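Nesow 223 Heated Drying Cabinet

Product code: 2562
Supplied by: Purkby Laundry Equipment, Milonside
Page revised: May 2018

The Nesow 223 is a floor-standing drying cabinet for sports clubs, boot rooms and small care homes. It dries by moving warm air slowly past hanging items, with no drum and no tumbling. The cabinet is vented through the rear panel and runs from a standard 13 A socket.

Specification
Internal volume: 223 litres
Hanging rails: 9, removable
Maximum air temperature: 40 °C
Timer: mechanical, with hold position
Door: left or right hung, to be stated on order
Finish: white powder-coated steel

Installation
Stand the cabinet on a level floor and adjust the front feet until the door stays where it is left. Leave a clear gap behind for the vent hose. Do not join the hose to a flue or to the outlet of another machine. The Kawaguchi fan unit is fitted at the factory and needs no setting up on site.

Changes from the earlier model
The lint screen now slides out from the front. Bartosz Sikora redrew the lower duct last November so that air reaches the bottom rail at the same speed as the top one. Rails from the earlier model will fit, but the old door seal will not.
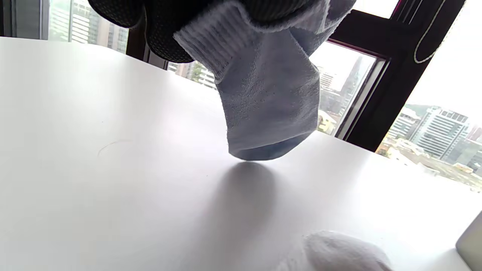

Loading has more effect on drying time than the timer setting does. Spin items first and leave space between them on the rail. Thick parts dry last, so check these before ending a cycle. On a sports sock like the grey-white one in the photograph, that means the ribbed cuff and the reinforced blue-grey toe - the knit between them lets air through more easily. Hang socks singly, toe down, and unfold the cuff before closing the door.

Care
Clean the lint screen weekly. Wipe the door seal with a damp cloth and no solvent.

Spare rails, seals and screens are kept in stock. For trade prices and delivery, contact Mackenzie McIntyre at the Milonside office, quoting the product code.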